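Drawer and Cabinet Manipulation in Simulation
Progress report to Hyvönen, second period
Prepared by Ilari Mustonen, Skistwood

Status

Work packages 1 and 2 are complete. Work package 3 (closed-loop recovery) is running and is behind the plan by one month. Work package 4 has not started. Spending is within budget, and we are not asking for any change to the schedule of payments.

Planner

The motion planner was the main item this period. The version described in the first report planned the arm and the torso separately and joined the two paths afterward. It was fast, but it gave paths that were legal in each half and poor as a whole. The elbow would swing wide to avoid a wall that the torso could have kept clear of by turning a few degrees.

We replaced it with a single planner over the full upper body. It takes longer per query, and we spent most of June getting that time back. Two changes did most of the work. Collision shapes for fixed furniture are now built once when a room loads, and the planner reuses the last valid path as a starting guess if the target has moved less than a set distance. The second change caused a bug in which an old path was kept after a drawer had been opened into it. The drawer's joint state is now part of the cache key.

Perception

The handle detector was trained on rooms with even lighting and plain walls. It did badly once we moved to the randomized rooms, where wall and floor materials are drawn from a wide set and lighting can be low. Heavy texture close to the gripper was the worst case for the wrist view. The detector reported handle edges along seams and ridges, and the approach controller tried to line up with them. 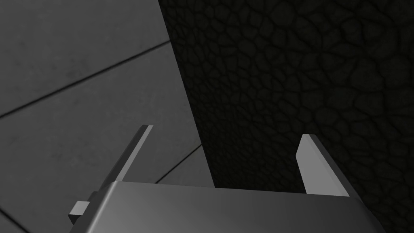 Brittany Morin asked, on reading the draft of this section, why the approach controller was trusting the wrist view at all before the arm was near the cabinet. Her point was that the head camera already gives a usable estimate at long range, and that a detection with no depth support should never reach the controller.

We agree, and the code now works that way. Wrist detections are ignored until the head estimate puts the gripper inside the approach zone. After that they have to match the depth data on at least one side of the handle. With both rules in place, false approaches on textured surfaces are no longer the leading cause of failure.

The detector itself was also retrained on the randomized rooms. We kept the old weights so that the two can be compared on the same seeds.

Evaluation

The evaluation set for this period has 1297 episodes. Each is one attempt to open a named drawer from a random starting pose. The success rate was 81 percent with the new planner and the new detection rules, against 56 percent with the software as it stood at the end of the first period. Both runs used the same seeds and the same time limit.

The remaining failures fall into two main groups. In the larger one, the gripper reaches the handle at a poor angle and slips when the pull begins. In the other, the robot opens the wrong drawer of the right cabinet. Most of these happen where drawers sit side by side and the forearm hides part of the front from the head camera during the last part of the reach. 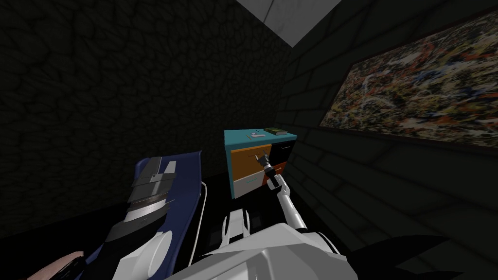 For the wrong-drawer cases we are adding a short memory to the target tracker. It fixes the chosen drawer in the cabinet's own coordinates before the arm starts to move and holds it there until contact. Early tests look good, but the change was not part of the evaluation above and is not counted in the results.

For the slipping cases we have no fix yet. The grasp planner scores candidates by how far the fingers close around the handle and gives no weight to the direction of pull. We plan to add that term next and rerun the full set.

Tooling

Episode logs are now written in the Cenico format, as agreed at the last review. Older logs have been converted. The replay tool can step through an episode with the planner output, the detections and the joint commands on one timeline. Replays match the original run exactly if the physics step is unchanged, and the tool warns the user if it is not.

Delays

The delay in work package 3 comes from the planner rewrite. Recovery behaviors call the planner many times in a short period, and testing them on the old version would have told us little. We expect to make up part of the time, as the recovery code itself was written earlier and mostly needs tuning.

Next period

Add the pull-direction term to grasp scoring.
Merge the target memory after a full evaluation run.
Finish work package 3 and deliver the recovery test report.
Agree with the Hitilton group on which cabinets go into the shared test set for work package 4.

The code and configuration files for this report are tagged in the project repository under the report number. The full table of results by room is in the annex.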